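Kilberg Residents' Forum > Shared Spaces > Finish for the reading room tables

Peiyu Dai
28/03/2021
Members are asked to comment on the proposed finish for the reading room tables. The building office has received a quotation of $129 per table from Esposito for a hardwax oil. The present proposal is to oil all six tables before the room reopens.

gaston_unit5
I do not support oil. The tables at our former building were oiled in 2000 and had to be recoated every February. A water-based varnish would cost less over time.

Prikero
With respect to the previous member, varnish cannot be repaired in spots. Once it is scratched, the whole top must be sanded. Oil may be renewed only where it is worn.

gaston_unit5
That assumes someone will renew it. The present house rules assign this duty to no one.

Peiyu Dai
The point is noted. A maintenance clause can be added to the house rules. Members have also asked whether the color will change. Esposito advises that pale wood will yellow slightly under oil – less so if a white-tinted product is used.
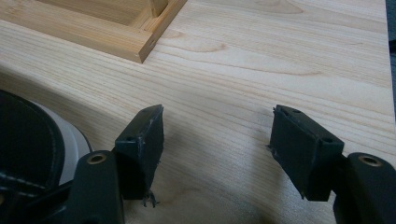

I would therefore ask that members state a preference between clear and tinted oil, or record an objection to both.

Prikero
Tinted, please.

gaston_unit5
Objection to both. Kindly record it.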